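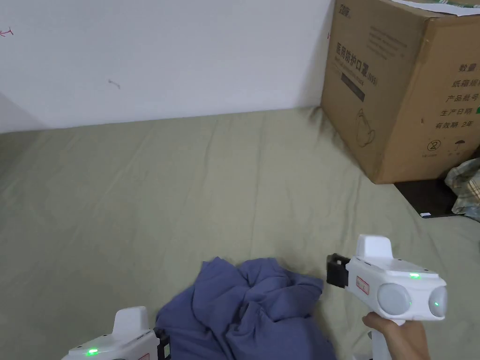
Couldn't you learn all this from ordinary video of people doing their washing, asked somebody on the sign-up form, and I'd like to begin with that question because it's a very good one and I spent most of a winter believing the answer was yes.

(Pause here, let people sit down. The Magalhães room fills slowly.)

Talk for Futance, Brestirville, Mon 18 August. Speaker notes, long version.

So, welcome everyone, and thank you for choosing software over the coffee queue. Grulum is our set of tools for turning hand-held gripper recordings into something a policy can learn from. You hold a gripper in each hand, you work on a piece of cloth on a bed, and the software has to work out where both grippers were, how wide the jaws were open, and which moment in one camera matches which moment in another. Ordinary video gives you hands, lovely clever hands with five fingers each, and then you have to guess what a pair of jaws would have done instead. We did try! The guesses were fine for cups and dreadful for cloth.

Say a word about scale: we have over 3,000 recordings, all of soft things, and I've personally watched far too many of them.

Next slide, view from the gripper.
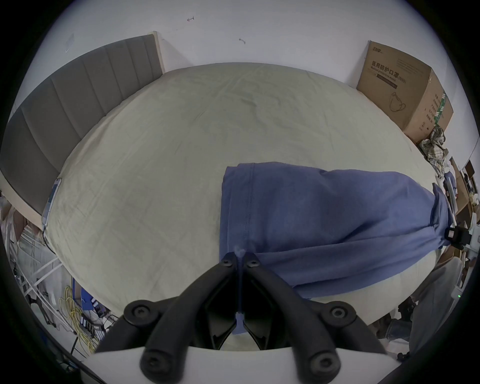 I'd throw the head view away and keep only this one, wrote a reader of our project page, on the grounds that the jaws are always in it and the rest is wallpaper. I have a lot of sympathy. With the fingertips on the edge of the garment you get the contact up close, and for the last bit of a grasp our policy leans on it heavily.

But think about what planning needs. When a garment is folded over on itself and part of it hangs off the side of the bed, the close camera gives you a seam and some creases, and the planner would like to know where the far corner went. So we keep both, and we pay for it in clock trouble. Our first version trusted the timestamps as they arrived. One camera turned out to be running 28 milliseconds behind its neighbour, and with cloth that's plenty: the jaws close in one stream while the fabric is still lying flat in the other. The policy learnt to close early, very politely, on nothing.

The fix was a small tool that lines up the jaw signal with what the gripper camera sees, then carries that offset across to the head camera. Show the plot if there's time. If there isn't, promise it for the questions.

Now the wide view, both grippers in, jaws pointing inwards at the cloth.
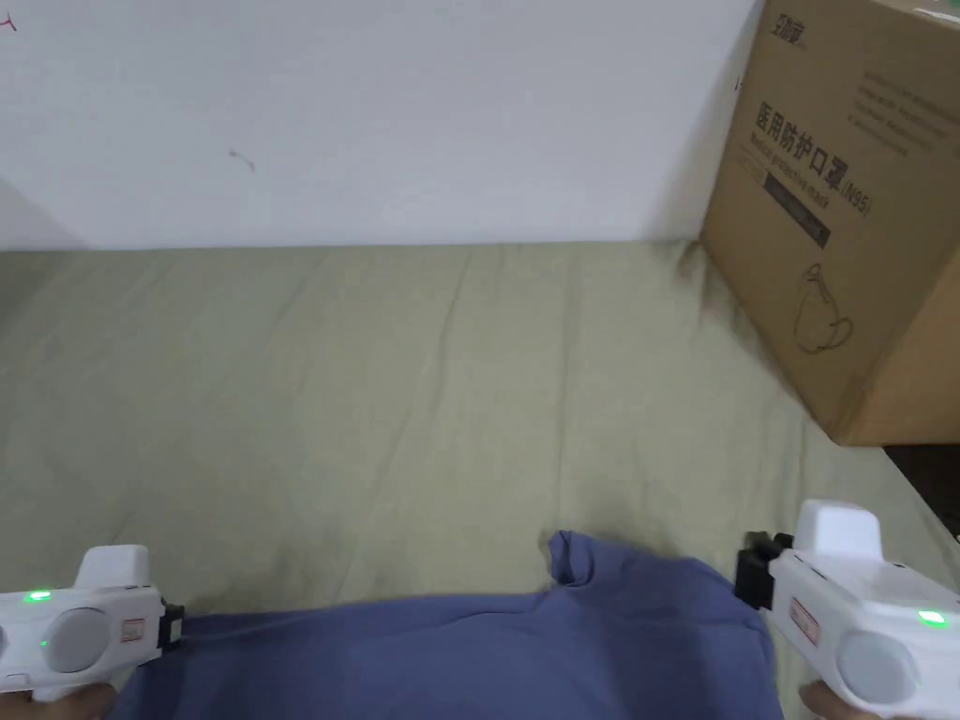
Part two: cutting a recording into steps

My favourite part, so watch the clock. A person folding doesn't stop between steps. They slide into the next pinch while the last one is still settling, and a planner that wants tidy steps has a miserable time. We used to cut wherever both jaws were open. It's a nice simple rule and it gave us 14 steps for a fold I'd have called four, mostly little regrasps.

What we do now is let the cutter look at the cloth outline as well. A cut is only allowed if the outline has settled and the jaws have changed state. Regrasps get folded into the step they belong to (sorry, I make that pun every time). The labels come out readable enough that a new annotator can correct them without ringing me up.

There's still a weakness. An outline tells you very little once the garment is a flat, rough rectangle with a gripper's two fingers down at its lower edge.

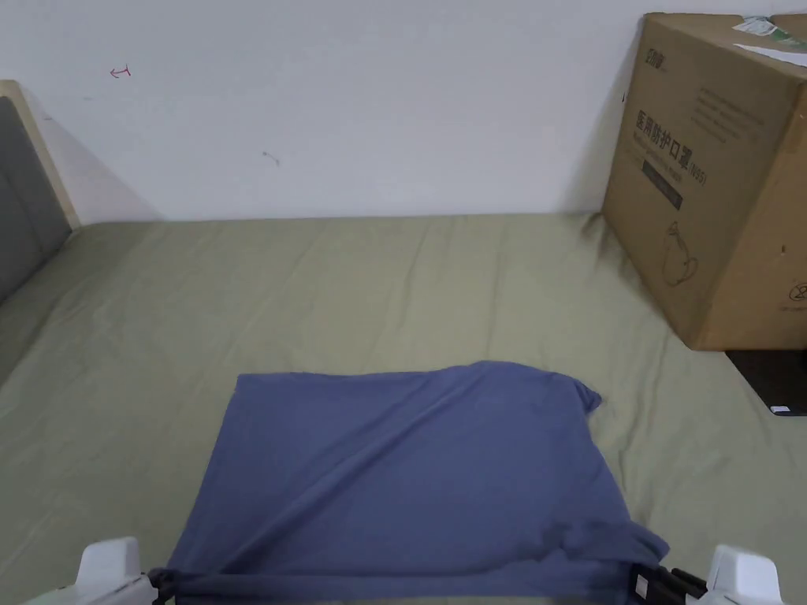
OPEN PROBLEMS

Layers, mainly. From above, one layer and 2 layers can give nearly the same outline, and the planner picks the wrong pinch depth with great confidence. We're trying a layer estimate that carries forward from the previous step, so the software remembers what was folded over what. It drifts on long recordings. I'd love to talk to anyone who has done this with paper or leather.

Then control. The policy outputs gripper poses at a fixed rate, and the lower controller smooths them, which is kind to the motors and unkind to a quick flick of fabric. We've put the smoothing behind a setting and I change my mind about its default most weeks.

Tooling: the next release of Grulum is planned for September, with the alignment tool as a separate download, so you can use it without taking on the rest of our odd habits.

Leave the contact slide up during questions, and remember to repeat each question into the microphone.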